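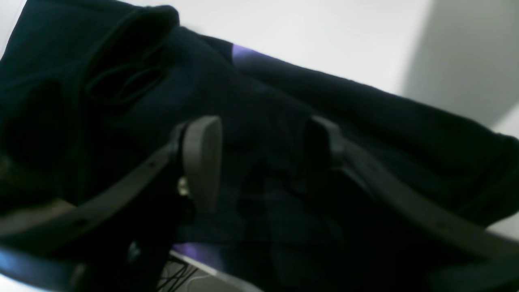

Dirkero Brings Back the Sweet Potato Shake, Again, for the Last Time, Again

3/29/22

VIDCOMBE - The sweet potato pie shake, which Dirkero retired forever last October, will return to the ice cream stand's menu next week. It was also retired forever the October before that.

Owner Valter Mendes confirmed the comeback on a sheet of paper taped inside the order window, where most of the company's announcements are made. The shake will be sold in one size and will cost more than it did last year. It will still come with a slice of pie crust standing upright in the top, which makes the lid impossible to close.

"People were upset, and I don't like people being upset in my parking lot," Mendes said. "I did mean it when I said we were done. I meant it pretty hard."

His reasons for being done were sound enough. The shake is made with roasted sweet potatoes, brown sugar and vanilla soft serve, and the potatoes have to be peeled by hand before the stand opens. Dirkero went through around 400 pounds of them last fall in a kitchen with one good peeler. The potato bits also clog the straws. Mendes tried wider straws, then spoons, and finally a notice suggesting patience.

For the spring he planned something simpler, a lemon cookie shake that needs no peeling. It sold politely. Customers would order one, say it was very nice and ask when the sweet potato was coming back.

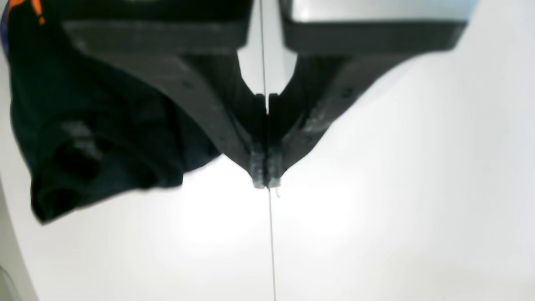
A two-fingered gripper, its dark surfaces scuffed and dusty.

A petition followed, started by Afiq Sumampouw, who lives two streets over and describes himself as a moderate on the subject of shakes. He left copies at the laundromat and at Tarigan, the bakery that supplies the crusts, and collected 1,000 signatures. Mendes has read through them and says he recognized several from his own family.

"I wasn't trying to pressure anybody," Sumampouw said. "I just thought he should have the paperwork."

Not all of Vidcombe signed. The rival stand, Stanska, has sold a pumpkin shake year-round for as long as most people can remember and has never retired it, which may explain why it has never had a petition. A sign went up there last week reading STILL HERE, with an arrow pointing at the menu.

The recipe is coming back with 3 changes. The nutmeg has been cut in half, the potatoes will be put through a strainer, and the whipped topping will now go under the crust so the crust has something to stand in. Sumampouw has been told about the nutmeg and is taking some time with it.

Sales will stop after 1,000 shakes, a limit Mendes chose because it sounded like a lot while he was saying it. Each cup will be marked with a number in grease pencil. Orders are limited to two per person, and calling ahead to hold one is not allowed, though Mendes admits his sister has already done it.

The lemon cookie shake will stay on the menu through the end of the month, or until the cookies run out.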